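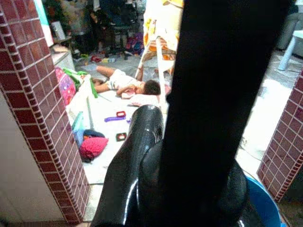
Household Guidance: Sweeping Tiled Entrances and the Rooms Beyond Them
Prepared for residents of Palstead by Shuk-fan Hsiao
Revised April 19, 2018

A tiled entrance collects more dirt than any other floor in the home. Grit arrives on shoes, settles in the grout lines, and is carried from there into the rooms where people sit, play, and rest. Residents are asked to sweep the entrance daily and to wash it once a week.

Before you begin

Pick up large items by hand. Wrappers, bottle caps, and plastic bags should go directly into the trash, as a broom tends to push a light bag along the floor without collecting it. Plastic bags must never be left within reach of small children.

Toys should be lifted from mats and placed in a box or tub before any sweeping is done nearby. Small pieces are easily lost in the dustpan. If a child is napping on a floor mat, leave that part of the room for later and confine the work to the entrance. Sweep away from the mat, with short strokes kept close to the floor, so that dust does not drift toward the sleeper.

Power cords that cross a doorway should be unplugged and coiled where possible. A cord that must stay in place should be lifted clear and the floor beneath it swept separately.

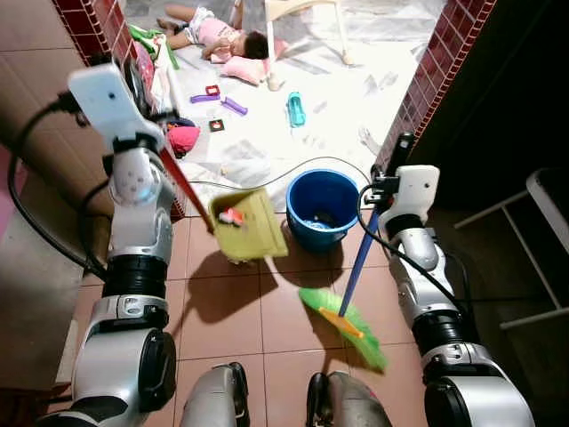
Sweeping

Work from the walls toward the middle of the floor, and from the inner room toward the outside door. Draw the broom along the grout lines first, then across the tiles. Long-handled dustpans are recommended for residents who find bending difficult. Hold the pan at a slight tilt, with its front edge flat against the tile, and bring the dirt to it in several small strokes. Move the pan back a little after each stroke — the thin line of dust left at the lip will then be caught on the next pass.

Plastic bristles suit glazed and ceramic tile. They should be rinsed monthly in warm water with a little dish soap, shaken out, and hung with the bristles clear of the floor. A broom stored standing on its bristles will bend within a season and will no longer reach into corners.

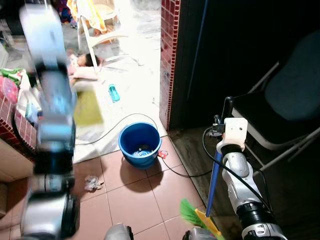
Buckets and water

A bucket should be emptied as soon as the washing is finished. Even a shallow amount of water is a drowning hazard to a young child, and a bucket must not be left standing unattended where children are present. Keep water and wet cloths well away from electrical cords.

For weekly washing, plain warm water is sufficient on most tile. Wring the cloth firmly and change the water when it turns gray. Tiled pillars and door surrounds may be wiped with the same cloth before the floor is washed, starting at the top.

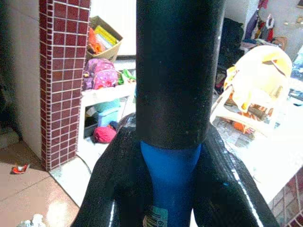 Bottles and storage

Cleaning products should remain in their original containers with the label legible. Close each cap before setting the bottle down, and return it to a high or locked cupboard. Liquids should not be moved into drink bottles for any reason.

Storage areas next to an entrance fill up quickly. Items not used since the previous April should be reviewed and either moved or given away. Keep 35 inches of clear floor at the doorway so that the broom can be used freely and the way out is not blocked.

Printed copies of this guidance, sheet 2586, are available at the Porkura Housing Office. Please allow 10 working days for delivery by mail.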